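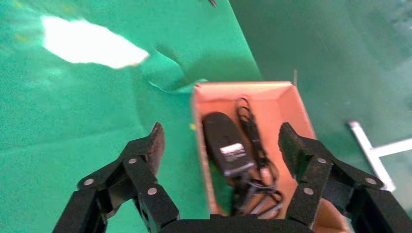
Tempo de leitura: 4 minutos

Notas para a palestra: tartarugas marinhas e redes de emalhar, o que aprendemos com as luzes

Boa tarde a todos, e obrigado por terem ficado para depois do café. (Esperar que fechem as portas, a sala tem eco.)

Vou falar de luzes. Luzes pequenas, verdes, presas à tralha superior de uma rede de emalhar, e do que aconteceu às tartarugas quando começámos a usá-las na baía de Dralico. Quem já me ouviu falar disto sabe que me entusiasmo e passo da hora, por isso peço que alguém na primeira fila me faça sinal às 15h40.

Primeiro, o lugar. Dralico é uma baía pouco funda, com fundos de erva marinha a norte e areia a sul. Os barcos são quase todos pequenos, saem ao fim da tarde e levantam as redes antes do nascer do sol. As tartarugas-verdes vêm comer a erva exatamente onde se pesca melhor, e é esse o problema todo. Uma tartaruga precisa de subir para respirar. Presa numa rede durante a noite, muitas vezes não chega à manhã.

(Pausa. Perguntar quem na sala já levantou uma rede. Costuma haver duas ou três mãos.)

Para os pescadores também é um desastre, e gosto sempre de insistir nisto. Uma tartaruga adulta rasga panos inteiros de rede, e coser aquilo leva dias em terra. Quando propusemos o ensaio, a primeira pergunta que nos fizeram no cais foi se íamos proibir alguma coisa. A segunda foi quem pagava as pilhas. Ótimas perguntas, as duas!

O projeto Vorka começou com 9 barcos e acabou com 16. Cada barco lançava duas redes iguais na mesma noite, uma com luzes e outra sem, à mesma profundidade e com o mesmo tempo de imersão. Parece simples, mas não foi. No primeiro mês perdemos luzes porque as abraçadeiras cediam com a ondulação, e tivemos de refazer a fixação com cabo fino, à maneira que os próprios pescadores usam para os flutuadores. Devíamos ter-lhes perguntado logo.

No total analisámos 294 lances emparelhados. As redes iluminadas apanharam claramente menos tartarugas, e a captura de peixe manteve-se parecida. Digo "parecida" com cuidado: a salema desceu um pouco nas redes com luz, a dourada nem por isso, e não temos lances suficientes para separar as espécies menos comuns. (Se perguntarem por raias: poucos dados, não arriscar.)

Porque é que funciona? Ainda não sabemos bem, e para mim é a parte mais bonita. A hipótese mais simples é que a tartaruga vê a rede e desvia-se. Mas também pode ser que a luz a incomode e ela mude de zona, e isso seria outra história, porque queremos que continue a comer ali. Marcámos alguns animais para perceber isso e o trabalho está a meio. As primeiras trajetórias mostram tartarugas a regressar aos mesmos prados, noite após noite. Fiquei radiante quando vi aqueles mapas, mas são poucos indivíduos e peço que não citem isto como resultado.

(Beber água. Se já forem 15h30, saltar o parágrafo seguinte.)

Uma nota sobre a lua. Nas noites de lua cheia a diferença entre as redes com e sem luz encolhe bastante. Faz sentido, já há claridade na água, mas obriga a pensar o desenho de qualquer ensaio novo. Em Mwakyusa, onde a água é muito mais turva, os colegas estão a espaçar as luzes de outra forma e vão lançar também durante a lua nova. Começam em setembro.

Quanto a custos: as luzes que usámos, do modelo Matik, aguentaram mais de 111 noites antes de perderem brilho a sério. As pilhas são o ponto fraco. Precisamos de recolha no porto, com um bidão e alguém que o esvazie, ou acabam no fundo da baía. Estamos a testar uma versão recarregável, com carregador na lota, e quem quiser ver uma de perto pode passar pela mesa no fim, trouxe várias.

Falta falar do que pedimos às autoridades do porto: que as luzes entrem no apoio às artes de pesca, como já entram os flutuadores, e que o registo de capturas acidentais possa ser feito sem medo de multa. Sem registo honesto não há estudo que aguente.

(Deixar dez minutos para perguntas. Começar pelos pescadores que vieram, estão do lado da janela.)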